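By the time Krishnamoorthy Murthy had picked up the red book for the seventieth time that morning, he had begun to think of it as a sort of colleague, the patient kind who never minds being moved.

Tangen wanted 2,000 good tries by February, and a good try was a fussy thing. Both grippers had to come in level, and you couldn't hurry, and you couldn't dawdle either — the learner in the basement at Gruvska would pick up your dawdling along with everything else, the way a child picks up a limp from a beloved uncle.

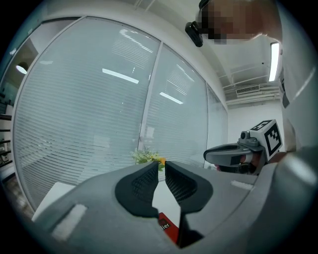
*Two grippers and the flowers, by the glass.*

He thought of his grandmother, who had taught him to roll dough by standing behind him with her hands over his, saying nothing at all for most of a summer. He'd been a slow pupil, and she had never once let on.

"Again?" he asked the book, and set the fingers to its left edge, very gently, as if it might be sleeping.

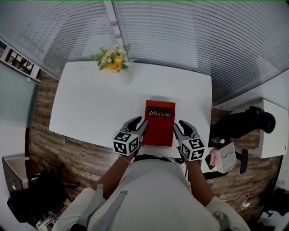 *The red book, from overhead.*

Somewhere below, he supposed, something was learning what gentle meant. He hoped it would be slow, too, at first. He breathed out and brought the right hand in.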